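Paper tape in the workshop and at home

Padding tools with tape, taking it off again, and some smaller tips

I have used white paper tape for many years, first for labels and later for almost everything. In my workshop (a half of the garage, the other half belongs to the car) there are always three or four rolls hanging on a piece of dowel over the bench. A reader of this page, Manee Nilsuwan, wrote to me in May and asked how I wrap the jaws of my pliers so that they do not leave marks on soft metal and on painted things. My answer became too long for a letter, so I put it on the page with the rest of the tips.

Which tape

I mean the thin white paper tape, a little bit see-through, which you can tear by hand. The yellow painter's tape works also, but it is stiffer and does not go well around a small radius. The white one wrinkles when you wrap it, and I like this, as the wrinkles make a small cushion. A smooth wrap looks nicer but it is harder under the fingers.

I buy the 15 mm width for tool jaws and the 30 mm for handles. The roll I use now is from Wudero. The one before was from Pallisden and it was a little more sticky, which was good on metal and bad on the day when I had to take it off. Buy one roll first and try it before you buy the big package. I once bought a big package of a tape which did not stick to anything except itself, and I am still using it to light the stove.

Keep the rolls in a closed tin or in a plastic bag. Old tape splits along its length when you pull it, and then you stand there with a narrow strip in the hand and a bad temper. If the roll has become like this, throw away the outside turns. Often the inside is still good.

Wrapping a jaw or a finger of a tool

Everything below is for flat or slightly tapered pieces: plier jaws, tongs, tweezers for big things, clamp tips, the ends of a reaching tool. It goes in the same way for all.

Clean the metal with alcohol on a rag. Oil is the first enemy of tape. Wait until it is dry.

Begin at the wide end, near the joint, and wrap toward the tip. Overlap each turn by half of the width. Where the piece becomes narrow, the tape will not lie flat anymore and it makes folds. Press the folds down with your thumbnail and go on.

At the tip, fold a short piece over the end like a small hat, and then wrap two turns around to hold it. This is the place which wears first. If you leave the metal tip open it will look neat, and it will scratch the first thing you pick up.

Go back toward the wide end with a second layer, and finish there. The end of the tape should lie on the outside of the jaw and not on the face where it grips. A tape end on the gripping face rolls up after some use and takes dust.

Do the two sides one after the other with the tool open, then close it slowly and look if the tips still meet. With thick padding they will touch at the tip sooner than before, and the back part stays open. For holding thin things this is fine. For bigger things you should take one layer off at the tip.

Different number of layers

For small screws and thin sheet I use two layers. For glass, ceramics and painted wood I go to five or six. More than this becomes soft like bread, and you do not feel anymore how strong you press.

If you need more grip and not only softness, put a turn of cloth tape under the paper, low on the jaw, where it is thick anyway. I use gray for this. It shows through the white as a darker band and reminds me later how deep the paper is when I cut it off.

The right moment to change it

Paper tape is a cheap material and it is made to be used up. Torn edges along the side do not matter so much. Loose flaps you can press down again, or cut with small scissors. A hole at the tip matters, so I look at the tips before I touch anything with a finished surface. If I can see a dark point where the paper has opened, I add one short strip across it, and at the next cleaning I change the whole wrap.

When the paper becomes yellow it is usually old glue or oil from the hands. On tools for the kitchen I change it then. On workshop tools I leave it.

Do not put new layers on top of old ones forever. My neighbor Li-hua Leung had a pair of tongs which she used for taking jars down from the high shelf in her pantry, and she added some tape every time it looked tired. In the end I cut off a piece as thick as my thumb. The tongs under it were in perfect condition, I must say.

Taking it off

Cut along the length on the outside with a sharp knife, not deep, and open it like a peel. Most of it will come off in one piece. If the glue stays on the metal, put a few drops of cooking oil, wait ten minutes and rub with a dry cloth. After this, alcohol again, or the next tape will slide.

A hair dryer helps when the tape has been on for a year or more. Hold it a bit away from plastic handles – I have one screwdriver with a handle that now looks sad.

Other uses around the house

Labels on boxes. Write first, then tear. If you tear first you will hold a small piece of tape in the air with one hand and try to write with the other. I have 126 little screw drawers labeled in this way, and I change the label when I change what is inside. Pencil lasts longer than cheap felt pen.

Drilling in tile. A cross of tape on the place keeps the drill bit from walking away. Take it off slowly, to the side and not toward you.

Paint cans. Put tape on the rim before you pour, pour over it, take it off, and close the can. The lid will open again next year.

Cupboard doors while moving. One strip across two doors, with one end folded back on itself so that you have something to pull. When we moved from our apartment on Parsons to the house on Talen, we left the strips on for three weeks and they took a little varnish with them. Take them off on the same evening.

Cords and cables. A flag of tape at both ends with the same number on it. I started this with the lamp in the living room and now I cannot stop.

Sharp ends of wire. Two turns around a cut zip tie or a wire end under the desk, at the height of your knees. Your trousers will thank you.

Small parts in order. When I open an old clock or a kitchen scale I put a long strip on the table with the sticky side up, hold it down with short strips at the ends, and put the screws on it in the order they come out. I work on a light tabletop for this, where a dark screw is easy to see.

What I do not use it for

Nothing with heat. Paper tape near the oven or on a pan handle is a bad idea, and the glue smells before anything else happens. Nothing which stays wet, so not in the shower and not on the garden hose. And nothing that must hold weight. I saw a shelf with 454 g of coffee on it held with paper tape on one corner, and the coffee was on the floor before I finished to say something.

Questions that came with letters

One reader asked if it is better to use the rubber covers which one can buy ready. They are good if they fit. On tapered jaws they slide forward and come off, at least on mine. Another wrote that he puts heat shrink tube on everything. It is clean and it lasts, but you cannot repair one spot, you must cut all of it.

For wrapping very narrow tips, cut the tape along the middle on a piece of glass and use the half width. It is slow work. Start with the cut edge toward the tip and the factory edge toward your hand, and do not pull too much, as the cut edge likes to tear. If it tears, go on over it with the next turn. 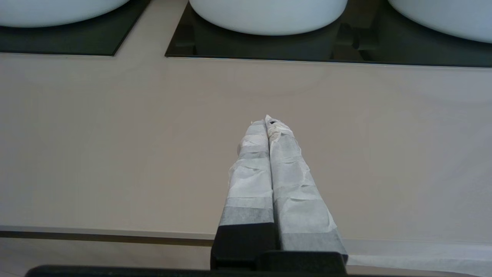 With the half width I make the last turns a little closer together, and I press the end down with the back of a spoon.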